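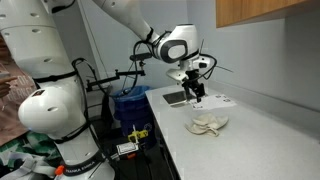
Print queue on the second floor dropping jobs again. Same as September I think, but worse. Anything long goes in, shows as Spooling, then it's gone from the list with no error and no paper. Short jobs are fine. One page, not much ink, like the white sheet on the counter with the little black markers on it, comes out first try every time. Send a 40 page PDF and you get nothing. Sherif lost the Bensaid handouts twice before he told me.

Last updated: 30th November

Tried so far:
- printer off at the wall, five minutes, back on. No change
- new cable. No change
- deleted and re-added the queue on my laptop. Worked for one job, then back to dropping
- printed the same PDF straight from a USB stick. Fine, all pages. So printer itself probably ok
- test page from the server. Fine, but it's one page so that tells us nothing

Toner is new. Paper tray is full. Please don't ask me to check the toner.

Opened by Fadwa Ouali. Priority: medium (I'd say high, Salamatu has the Jallitz packs to get out) 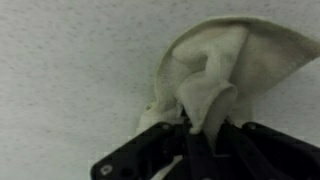 Jetholm Shared Services / Desktop and Print Support

Tadhg Dunne: Picked this up. Can you tell me which driver you're on? Settings, printers, properties, second tab. Also does it happen to everyone or just laptops.

Fadwa Ouali: Says Onico Universal, version 11. Laptops and the desktop by the window both. Salamatu's old machine is fine, hers says version 9.

Tadhg Dunne: OK thats useful. We pushed 11 out to everyone who was switched on that week, hers must have missed it. Don't update hers please.

Looked at the server. Spool drive is at 100 percent. There's a folder of jobs that never cleared, oldest one is from when the queue was moved. Small jobs squeeze in, big ones can't be written so the service drops them. Should throw an error, doesn't. Cleared the folder and restarted the spooler. Try a long one now?

Fadwa Ouali: Sent the handouts. Came out, all of it. Sent it again, stopped at page six.

Tadhg Dunne: Hm. Drive is filling again already, one job is being rewritten over and over. Job 113, owner kfu. Kam-wah, is that yours?

Kam-wah Fu: Probably. Sent a poster to it this morning from home, A1, didn't realise that queue was A4 only. Laptop has been asleep since. Sorry

Tadhg Dunne: No problem. Open your laptop, cancel it there first, then I'll kill it on this side. If I do mine first it just gets resent.

Kam-wah Fu: cancelled

Tadhg Dunne: Gone. Restarted spooler again, drive is nearly empty. I've put a size limit on the queue so anything over A3 gets refused with a messsage. Rolling the driver back to 9 for your floor as well, you'll get a popup, say yes.

Fadwa Ouali: Popup came, said yes. Handouts printed twice in full. Salamatu is running the Jallitz packs now, leave this open till she's through them.

Status: pending user confirmation

Comments: 9 Shares: 0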